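Moving the chart room, week two

2022-04-21

We are halfway through moving the paper charts out of the back hallway at the clinic, and a few people asked how it was going, so I am writing it down.

The clinic has used paper for its physical therapy patients for as long as I have worked there. Everything new has gone into the computer for a few years now, but the old charts have to be kept, and they have to be kept where somebody can find them. Until March they lived in two tall cabinets outside the restroom. The drawers stuck, and anyone walking by could read the names on the tabs.

Otis Montoya, who manages the office, got quotes for three kinds of storage. The first was a set of locking wall cabinets, which would have meant drilling into a wall the landlord doesn't want drilled. The second was open shelving from Kirken, cheap but with no doors. The third was a rolling cabinet from Pindenard with a lock and hanging rails. We went with the Pindenard and bought 2 of them.

Each one came in at 321 dollars before shipping. They hold about 200 charts apiece if you don't pack them tight. I counted 1075 charts in the hallway, so the rolling cabinets are only for people we have seen recently. The rest go in boxes to the locked room upstairs, sorted by last name and then by the year of the last visit.

Putting them together

The instructions were a single folded sheet. The casters go on first, with the two locking ones at the front. I put them at the back the first time and had to turn the whole thing over again. The rails snap in from the inside and need a hard push. Ingrid Zamora held the side panels while I did the screws, and the second cabinet took half as long as the first.

The lock turns smoothly. Both cabinets use the same key, which I didn't expect, and I have written to ask if one of the locks can be changed.

Labels

We used color tabs before, and half of them had faded to the same tan. I switched to plain white labels with black printing, last name first. Ingrid wanted to keep a color for patients with a surgery on record, so there is a red dot in the corner for those. I do a stack of labels in the evening and put them on the next morning. 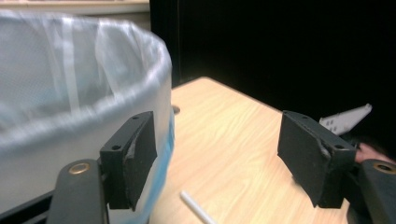

What is left

The letters M through Z still have to be sorted. I found a few charts with two different spellings of the same name, and those are sitting in a tray until the front desk can check the birth dates. The old cabinets are going to a repair shop down the street that wants them for parts.

Otis also wants a sign-out card for any chart that leaves the room. I made one with space for the date, initials and where the chart is going. We start using it when the upstairs boxes are finished.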